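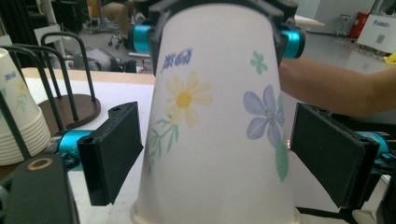
# Coffee for a small neighborhood party - how much do I need, and how do I keep it hot?

Asked by Shanthi Seneviratne, December 14, 2024

Hello everyone. We are having a small party for the families on our street, in the common room of our building. I offered to do the hot drinks and now I am a little bit worried. We expect 40 adults. The room has one sink, a few sockets and no stove.

At home I only have a normal drip machine which makes enough for four people. I can borrow a second one from my sister, but if both machines run one after the other, the first coffee will be old before the last is ready. I already have paper cups with flowers on them and enough milk, so please do not worry about that part.

My questions:

1. How much ground coffee should I buy?
2. Is it better to rent a big urn or to make the coffee at home and carry it in thermos jugs? The way from my apartment is short, but there are stairs.
3. Some guests drink only tea. Can I use the same urn for the hot water?

I looked at a rental shop called Jomholm and they have an urn for 80 cups, which seems too big for me. Thank you for any advice.

---

**Answer by Costel Mocanu** (marked as helpful)

I did this for our choir for several years, so I can tell you what worked for us.

First, the size of the urn. When the shop says 80 cups, they count very small cups, about the size of a tea cup from your grandmother. With paper cups people take more. So the urn is not so much too big as you think. Also you don't need to fill it to the top. But please ask the shop what is the minimum, each urn has a line inside and under this line the coffee comes out weak and with grounds in it.

For the amount, I use 60 grams of ground coffee for one liter of water. Not everybody will drink, and some will drink twice, so in the end I plan one cup for each adult and a little extra. If your cups hold 200 ml, this is 8 liters for your guests, so 480 grams. Buy two bags of 250 grams and keep one more closed at home. You can return it or drink it yourself. The grind should be coarse. Fine coffee from the supermarket goes through the filter of the urn and then everybody has mud in the last sip.

Start with cold water and start early. Our urn, an old Kneževič, needed almost one hour when it was full. I always put it on before I did the chairs and tables. And use a socket where nothing else is connected - once we had the urn and a waffle iron on the same extension cord and we were all sitting in the dark.

About the tea: no, don't use the same urn. Even if you wash it very well, the tea will taste of coffee. Take an electric kettle and two thermos jugs. Boil the water, fill the jugs, and put the tea bags next to them. For the tea drinkers at a party like yours this should be enough, and you can boil again.

One more thing, rinse the thermos jugs with hot water before you fill them. It makes a big difference after 30 minutes.

---

**Answer by Narendra Jaiswal**

I would go with the jugs. Urn coffee is always bitter after some time because it stays on the heat. We borrowed jugs from the school, made the coffee at home in the morning and it was still good at lunch. With stairs, carry them in a crate and not in your hands.

Don't forget decaf, in the evening many people ask for it.

---

**Answer by Paora McKinnon**

Just buy instant.

---

**Comment by Shanthi Seneviratne**

Thank you Costel, this is very clear. I called Jomholm and the minimum for their urn is 4 liters, so it will be no problem. I will take the urn for the coffee, and the jugs for tea and for a little decaf as Narendra said. Is there something special for cleaning the urn before I bring it back? They want it clean and they keep the deposit if it is not.

**Comment by Costel Mocanu**

Empty it when it has cooled down, take out the basket and the tube, and wash everything with warm water and a bit of dish soap. The tube needs a thin brush. Never put the whole urn in the sink, the bottom must stay dry. Leave the lid open until the next day, if they don't need it back the same evening.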